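Last updated: Tuesday, June 8, 2021

4. Classroom Study: The Table Work

4.1 Setting and students

The work reported in this section was carried out by the students of the Dultville robotics elective, a course that meets in the evenings and takes in people from nearly every department, many of whom had never held a screwdriver for pay or for pleasure. We say this at the start because it shaped a good deal of what follows. A protocol that a graduate student can follow after one quick reading is a very different thing from one that a second-year history major can follow at the end of a long day, and we wanted the second kind. Femke Hermans, who taught the elective and wrote the first version of the student handbook, kept reminding us of this whenever the instructions grew past a page, and we are grateful to her for it.

Students worked in pairs. One member of the pair operated the two hand-held grippers, one in each hand, while the other read out the task card, kept the log, and called the start and the stop. After each set they traded places. We had first planned to let students keep one job for the whole term, thinking they would get better at it, but the April pilot showed us that the person with the log soon lost interest, and that the operators, for their part, had no feeling for what made a log entry useful. Trading places cured most of this (though not the handwriting).

4.2 Tasks

The task set, which the students named Drirkis after a running joke from the pilot that we will not try to retell, has 3 families: moving single items out of a container, returning them, and tasks in which one hand steadies an object while the other does the picking. The last family gave the most trouble and, to our delight, the most conversation. Students argued at length over which hand ought to be the steady one, and several pairs wrote their own rules on the back of the task card. We kept those cards, and some of the wording in the present handbook is taken straight from them.

Items were chosen with an eye to variety in shape and to what could be bought cheaply in town. Slices of lime sit near small wrapped items in the same clear container, so an operator has to change the approach from one reach to the next. A drinking glass was placed on the table for many of the sets, and students were asked to treat it as something to be worked around unless the card said otherwise. Strips of gray tape near the front corners of the table gave the operators a common place to begin and end, a habit borrowed from the Becerra lab course, where it had served well for years.

4.3 Collection and review

Over the term the class logged 353 attempts, of which 131 were set aside at review. That is a large share, and we would rather report it plainly than hide it in a footnote. Most of the rejected attempts came from the first weeks, when the calls for start and stop were often late or were missed altogether, and a smaller group was dropped when the two reviewers could not agree on which card was being followed. Each attempt was reviewed by 2 students who had not taken part in it. We found that reviewing taught the class at least as much as operating did, and in the course evaluations it was the part students mentioned most warmly.

Figure 3 shows an operator at the table with both grippers in hand. The reader planning a similar course may want to note the distance between the grippers and the container, as beginners tend to crowd it and then find they have no room to turn the wrist. The same table plan was later sent to our colleagues at Bramamthorpe, who are running a shorter version of the elective with a smaller group, and we hope to compare logs with them once their term is over. 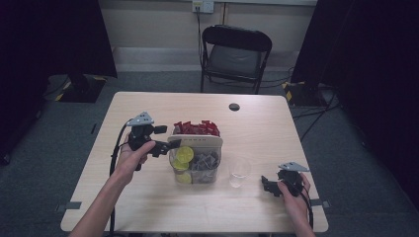
Figure 3. Two-handed work at the table with the hand-held grippers and the clear item container.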